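Can a Robot Set the Table?

People love to say that robots will soon do all our chores. I'd wait before you throw out your dish towel.

Gleice Siqueira is building a robot called Pridlow in a shared workshop. It has two black arms bolted to opposite sides of a wooden table, and each arm ends in a gripper, a kind of hand that opens and closes. Its job sounds easy: take a fork, a spoon, a cup and a plate and put them where they belong on a tray.

You could do that while half asleep. For a robot, each thing is a new puzzle. A fork is thin and lies flat. A cup can tip over.
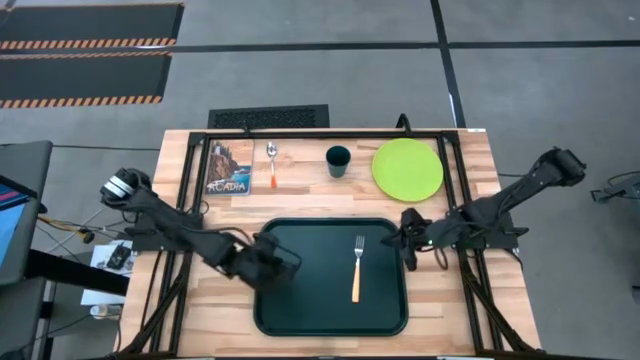

So how does Pridlow learn? Gleice moves the arms through the job again and again, and a computer saves every move. She has saved 900 tries and wants 1000 before February. Does that make the robot smart? I don't think so. It copies what it was shown, and if you swap in a cup with a funny shape it may have no idea what to do.

Her friend Dalva Cavalcanti thinks Pridlow will be helping in kitchens in 4 years. Maybe. When you see a robot video, ask how many tries it took and who picked the best one.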